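Protokoll der Sitzung des Arbeitskreises Hochwasservorsorge Kurnero
2026-08-24, Gemeindehaus, kleiner Saal
Leitung: Hedvig Blomqvist
Protokoll: Olumide Adeleke

TOP 1: Pegel an der Drillska
Frau Blomqvist berichtet über das Hochwasser vom März. Der Pegel bei der Brücke hat damals 251 Zentimeter erreicht. Die Warnung per Telefon ist bei vielen Haushalten in der unteren Siedlung zu spät angekommen. Die Gemeinde soll schriftlich gefragt werden, ab welchem Wert die Sirene eingeschaltet wird.

TOP 2: Sandsäcke
Im Lager liegen fast 400 Säcke, der Bedarf wurde letztes Jahr mit 500 festgelegt. Die Firma Granström hat ein Angebot für die fehlende Menge geschickt. Der Arbeitskreis ist einverstanden, die Bestellung erfolgt noch vor dem Herbst. Offen bleibt, wer den Schlüssel für das Lager am Wochenende hat. 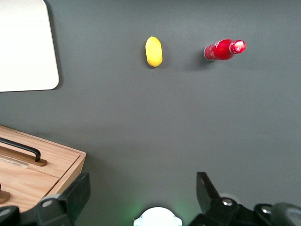

Zitrone auf grauer Tischplatte

TOP 3: Evakuierung Hukoven
Der Weg nach Hukoven war im März an zwei Stellen überschwemmt. Als Ausweichstrecke wird der Forstweg vorgeschlagen. Herr Adeleke gibt zu bedenken, dass dieser Weg für Busse zu schmal ist – zumindest oberhalb vom Sägewerk. Er klärt mit dem Forstamt, ob dort eine Ausweichstelle gebaut werden darf. Bis dahin gilt der alte Plan weiter.

TOP 4: Merkblatt
Der Entwurf wurde verlesen. Der Abschnitt über Heizöltanks soll kürzer werden, die Telefonnummern kommen auf die erste Seite. Eine Übersetzung ins Englische ist gewünscht. Abstimmung: angenommen bei 2 Enthaltungen.

TOP 5: Verschiedenes
Der Durchlass hinter der Schule ist wieder mit Ästen verstopft. Frau Blomqvist meldet es dem Bauhof. Der Termin der nächsten Sitzung wird per E-Mail mitgeteilt.

Für das Protokoll: Olumide Adeleke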